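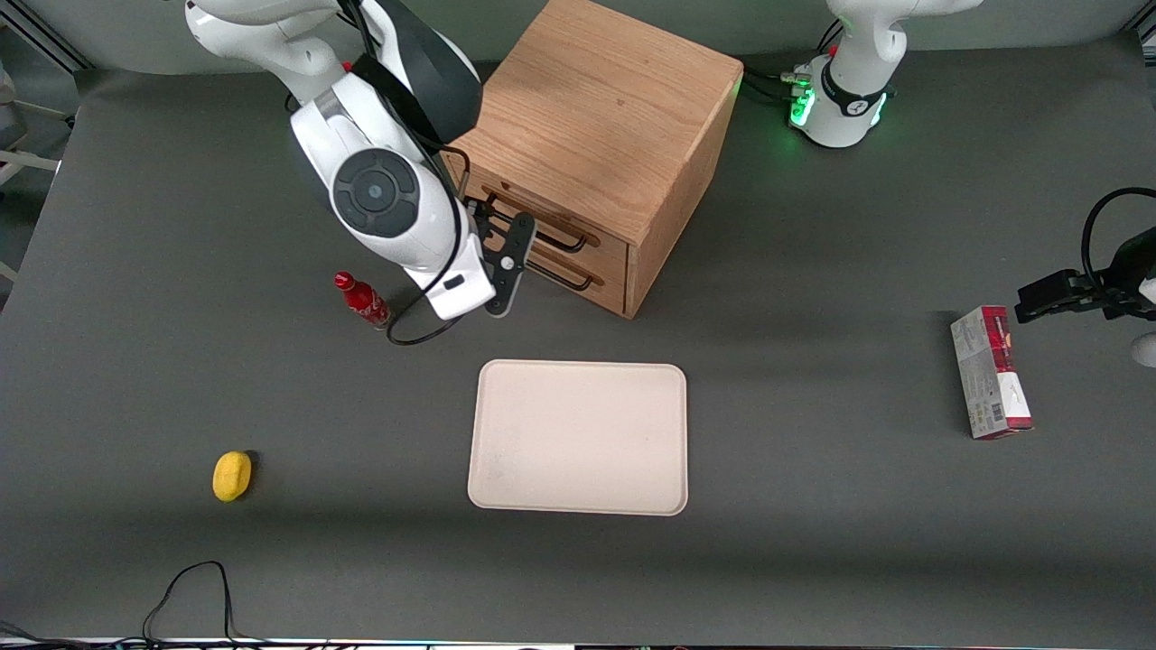 Zwischenbericht an den Fördergeber
Projekt: Nachbarschaftsküche und Möbelausgabe Skarkau
Träger: Urnis e. V.
Stand: 6. Dezember 2021

1. Stand der Arbeiten

Die Möbelausgabe ist seit Juli in Betrieb. Bis zum Stichtag wurden 227 Möbelstücke angenommen, geprüft und weitergegeben. Den größten Anteil haben Kleinmöbel: Kommoden, Schubladenschränke, Beistelltische, Regale. Bei größeren Stücken fehlt weiterhin Lagerfläche; Kleiderschränke und Sofas nehmen wir deshalb nur an, wenn bereits ein Haushalt dafür gemeldet ist.

Die Reparaturen laufen über die Werkstatt im Hinterhaus. Am häufigsten sind klemmende Schubladen, fehlende Griffe und lose Rückwände. Griffe und Beschläge kaufen wir gesammelt bei der Firma Postma ein. Die Lieferzeiten haben sich seit dem Sommer verlängert, im Herbst mussten mehrere fertige Stücke wegen fehlender Auszüge stehen bleiben.

2. Küche

Der Küchenraum wurde später fertig als geplant. Die Abnahme des Elektroanschlusses verschob sich zweimal, zuletzt wegen eines fehlenden Prüfprotokolls. Inzwischen liegt das Protokoll vor und der Raum darf genutzt werden. Die Arbeitsflächen sind eingebaut, die Grundausstattung an Brettern, Messern und Schüsseln ist vollständig. Offen ist der zweite Kühlschrank.

Kochkurse finden in zwei festen Gruppen statt. An ihnen nehmen derzeit 34 Personen teil, überwiegend Haushalte, die auch über die Möbelausgabe mit uns in Kontakt gekommen sind. Die Rezepte beschränken sich auf Zutaten, die im Ort ganzjährig und günstig zu bekommen sind.
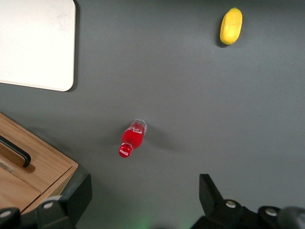

Obst und Gemüse beziehen wir zum Teil über den Hofladen Pondance, der uns Ware zweiter Wahl zum halben Preis überlässt. Die Vereinbarung ist mündlich und soll im kommenden Jahr schriftlich gefasst werden. Trockenwaren werden aus dem Sachkostenbudget bezahlt.

3. Mittelverwendung

Die Personalkosten liegen im Plan. Bei den Sachkosten der Werkstatt ist der Ansatz nahezu ausgeschöpft, Ursache sind die gestiegenen Preise für Plattenmaterial und Beschläge. Im Bereich Küche sind durch den späten Start Mittel frei geblieben. Wir beantragen, diese Mittel in die Werkstatt umzuwidmen. Der Antrag mit Aufstellung liegt als Anlage bei.

4. Nächste Schritte

Im ersten Quartal soll die Annahme von Möbeln auf feste Zeiten umgestellt werden. Bisher werden Stücke auch ohne Anmeldung vor dem Tor abgestellt, was bei Regen zu Schäden führt. Für das Lager prüfen wir eine Garage in der Nachbarschaft, der Mietpreis ist noch nicht verhandelt. Den Beschaffungsauftrag für den Kühlschrank erteilen wir nach Ihrer Rückmeldung zur Umwidmung.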